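Speaker notes - "Nothing in the Tray: a failure we shipped to ourselves"
Tuesday session, second slot after coffee
Speaker: Zlata Maksymiv

Running time 25 minutes plus questions. If the clock by the door is still wrong, go by the laptop.

SLIDE 1 - Title

Say name, say team. Do not tell the airport story. It went badly in the dry run and Lev has asked me to stop telling it.

One sentence on who we are: we build two-armed pick and place cells for people who pack small awkward goods, and the control software on top is called Sakik. The customer in this talk is Clovetti. They have read these slides and asked for one change, which was to the spelling of Clovetti.

SLIDE 2 - What went wrong, short version

Give it away early. People are tired and some of them will leave for the motor talk.

A two-armed cell closed both grippers on a tray that held no product. It then reported a good pick, lifted, carried nothing at all to the packing side, opened, and reported a good place. It did this 115 times before a human being walked past and asked what it was doing.

Pause here. They laughed in the dry run. If they don't laugh, keep going as though the pause was for water.

No one was hurt. Say that plainly and then say the second part, which is that on the last cycle the left wrist struck the tray wall hard enough to trip the drive, and there was a person reaching for the door latch at the time. The interlock did its job. I would still like to have that evening back.

SLIDE 3 - The cell

Two arms, facing the same way, one tray on the centerline between them. Each arm has one rigid finger. The part is squeezed between left finger and right finger, so neither arm can hold anything by itself. Tin-yau calls this "chopsticks held by two people who have met once." Credit him, he's in the third row.

Point out what this means for sensing. An ordinary gripper knows how far apart its own jaws are. Ours has to work it out from the position of two whole arms, and every bit of slop in both arms ends up in that number. On a good day the slop is 2 millimeters. The thinnest Clovetti part is 4.

Let somebody in the room do the subtraction.

SLIDE 4 - How we decided we were holding something

Three tests in the original code. Walk through them slowly, this is the bit people will want to photograph.

First, the gap between fingers is larger than the closed gap. Second, both arms feel a push back. Third, the push back stays steady for half a second.

All sensible. I wrote the second one myself and was pleased with it for most of a year.

Then explain that every one of them is satisfied by two fingers pressing on the two side walls of a tray from the inside, or on one side wall with a finger either side of it, or on each other at a slight angle if the calibration has wandered. We had a very good detector for "the arms are touching something." We had named the variable has_part. I recommend naming variables after what they measure, however depressing the name.

SLIDE 5 - Timeline

Keep it brisk.

Late afternoon: the upstream feeder jams. Trays keep coming, parts don't. The feeder raises a warning on its own panel, which faces the wall.

First empty tray arrives. Camera check says tray present. It was never asked about parts, because the part check had been switched off in October, during a spell of false alarms, by somebody with my initials.

Cell picks nothing. Counts one. Carries on.

At 115 the packing side operator, who had been on the phone about a different problem, looks through the window. Fault trips as she reaches the door.

The throughput screen that evening was the best we had ever recorded. Nothing slips when you aren't holding it. Sinéad had already sent a screenshot of it to the customer.

SLIDE 6 - Why the wrist hit the tray

This is the safety part. Slow down and lose the jokes for two minutes.

When Sakik believes it is holding a part, it moves the two arms as one body. The collision model for that body includes the part and drops the tray wall nearest the part, because during a real lift the part has to pass close to the wall and the planner used to refuse. So a false "holding" does more than ruin the count. It turns off a piece of the world.

Most of the 115 got away with it. The planned path happened to clear. The last one started from a slightly worse pose, left arm low and rotated, and the path went through a wall the planner had been told to ignore.

Pull this out for the audience: a grasp flag was feeding a safety-relevant decision and it had never been reviewed as one. It was on the list of convenience signals. It lived next to the one that picks the color of the stack light.

Expect a hand up here. Someone will say that the certified stop was independent, so what's the problem. Answer: yes, the certified stop was independent, and it worked, and I don't want to spend it on things like this.

SLIDE 7 - Things we tried that didn't help

Tighter gap threshold. Rejected the empty trays and also the thin parts. Clovetti noticed within the hour.

Weighing the lift. In principle lovely. The part weighs less than the disagreement between two torque estimates, so we'd have been weighing our own arithmetic.

A second camera from the side. The arms block it at the exact moment you want it. We bought the bracket from Zorkulwood anyway and it now holds up a fan.

Asking the operators to keep an eye on it. I include this because it was in the first version of our corrective action report, in my handwriting, and Larysa sent it back with a single question mark.

SLIDE 8 - Rebuilding the failure on purpose 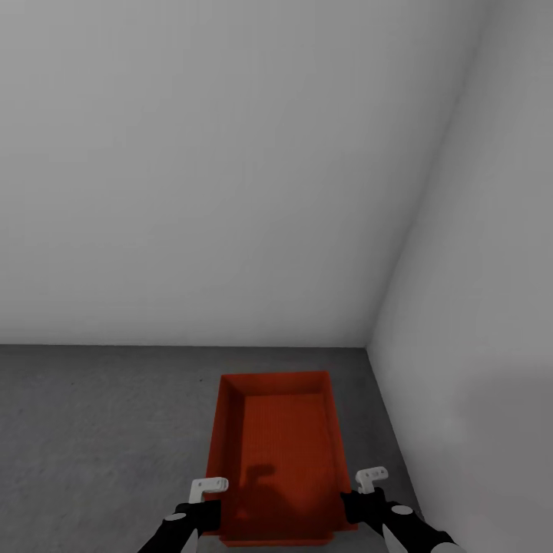
Failure cases are cheap in simulation and we had hardly any of them. Our sim set was all success: tray with part, tray with part turned sideways, tray with two parts. Here the tray is bare and the fingers are up at the near end, one toward each side, with nothing between them but red tray-colored pixels. That is the case we should have been running every night. Note the shadow the arms throw on the ribbed bottom, because it matters on the next slide. It has a nice rounded outline with a lobe on it, and if you were a small tired classifier trained entirely on trays that contained something, you might have opinions about it.

If the projector is dim the shadow will look like mud. Ask for the lights down.

Mention that the sim room has gray walls and a gray floor and no clutter, which flatters everybody. The Clovetti hall has a forklift charger and a calendar.

SLIDE 9 - The shadow problem

We turned the part check back on, feeling virtuous, and gave it empty trays in simulation. It called a fair share of them full.

Larysa found the pattern. It was worst when the arms were already hovering, and fine when they were parked. The classifier had learned "dark rounded thing in a red tray," which describes a Clovetti part and also describes what two arms do to an overhead light.

So the check that I had switched off for false alarms would, switched on, have been wrong in the other direction. This is the point in the project where Lev went for a walk.

SLIDE 10 - What we changed

Look before reaching. The part check now runs with both arms parked out of the light. It costs us time on every cycle and we stopped arguing about it after the second meeting.

Look after lifting. Arms raise, pause, and the camera checks that the tray has one part fewer than before. If the tray was empty before and is empty now, no amount of pushing back from the fingers gets you a count.

The tug. After closing, one arm moves a hair sideways and the other should feel it through the part. Pressing on separate tray walls, the second arm feels much less. It isn't perfect, and it can't tell a part from finger on finger. I'd call it a witness of moderate character.

The tray wall stays in the collision model until all three agree. If they don't, the arms back out the way they came in and the cell asks for help. After 12 requests in a shift it stops and stays stopped until a supervisor clears it with a key.

The variable is now called arms_in_contact. There is a separate one called part_confirmed. Semeniuk, who audit our safety files, asked for the first rename and we did the second out of shame.

SLIDE 11 - What still goes wrong

Do not skip this one even if short on time.

Shiny parts. The camera loses them against the ribs at some angles, so we get honest picks reported as failures. Annoying, safe, open ticket.

The tug wears the finger pads. Tin-yau has numbers, send people to Tin-yau.

We have not tested what happens if a part is stuck to the tray. I suspect the tray comes too.

SLIDE 12 - Questions

Likely ones:

Why not a suction cup? Parts are perforated. Say it kindly, it gets asked every time.

Did the customer stay? Yes. They asked for a second cell, and for the feeder panel to be turned around to face the room.

Did the screenshot ever get corrected? Sinéad sent a follow-up with the subject line "Regarding yesterday's record." They have it pinned up over the packing bench.

Who turned off the part check? See slide 5. Wave.

Take the adapter back from the podium before leaving. It's Lev's.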